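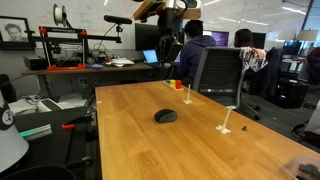
# Loltari Hardwax Oil, Satin, 250 ml

I've been selling wood finishes for long enough to get grumpy about them, and this is the tin I take home. Loltari is an oil and wax blend for indoor furniture, mainly tables, desks, shelves and stools. You wipe it on thin, rub it back, and leave it alone overnight. It looks like wood when it's done — no plastic shine, no orange tint on the pale stuff.

One tin is **$35**. It's small, I know! A little goes a long way, and I'd much prefer you bought one tin and ran out than bought a big one and let it skin over in the garage (ask me how many of those I have).

## What I use it on

My kitchen table, first of all. It's ash, it gets coffee and homework and wet glasses every single day, and I did it with two coats in February. I've touched up one spot near the end where somebody parked a hot pan, and I can't find the patch now unless I get the light just right.

It's also good on oak, maple, beech, birch and rubberwood. Walnut goes very dark and rich, so try it underneath first. Pine is fine but drinks the first coat like crazy, so buy a spare tin if you're doing a big pine top.

I wouldn't put it on floors, and I wouldn't put it on anything that lives outdoors. For a porch bench you want the Semach exterior oil, which is thicker and smells a lot stronger.

## How I put it on

Strip off any old varnish. All of it, including the bit under the lip that you think doesn't matter. Sand up to 150 grit and stop there. If you go finer the oil sits on top and stays tacky, and then I get an email.

Vacuum, then wipe with a barely damp cloth and let it dry. Stir the tin slowly, right down to the bottom, for longer than feels necessary. Put a spoonful on a lint-free rag and work it along the grain. Wait 15 minutes, then take a clean rag and wipe off everything that hasn't soaked in. The surface should feel almost dry at this point. If it's shiny, keep wiping.

Leave it overnight with a window open. Next day, go over it very lightly with a white pad and do the second coat, thinner than the first. You can put a lamp and a laptop on it the day after that, but give it two weeks before you let anyone loose with red wine.

**Please read this part:** oily rags can heat up and catch fire all by themselves. Lay them flat outside until they're stiff, or drop them in a metal can of water with a lid. Don't ball them up in the trash.

## The small print, more or less

- Size: 250 ml
- Sheen: satin (matte is on order)
- Coats: 2 on most hardwoods, 3 on pine
- Clean up: mineral spirits
- Shelf life: a year after opening if the lid is on tight
- Shipping: ground only, lower 48 states

## Things people ask me

**Will it darken my wood?** A bit, yes. Wet a corner with water and you'll see pretty much the color you'll get.

**Can I put it over the finish that's already there?** If it's an oil, usually. If it's polyurethane or lacquer, no — it has nowhere to go.

**How do I clean the table afterward?** Warm water and a drop of mild dish soap, then dry it. Skip the spray polish. I keep the Fairweather wood soap in stock for people who like a proper product for the job, and it's nice stuff, but dish soap has done me fine.

**What about rings?** Rub the ring with a white pad and a few drops of oil, wipe, wait a day. That clears most of the ones I get. Black rings are deeper and need sanding.

**Is it the same as the old Flimetti tin?** No. I stopped carrying Flimetti when I couldn't get it reliably. That one was harder and took ages to dry. If you've got a Flimetti table, sand lightly and test a patch before you commit to the whole top.

Satin is in stock and orders placed before noon go out the same day. Unopened tins can come back within 30 days, and rags and white pads are on the accessories page if you need them.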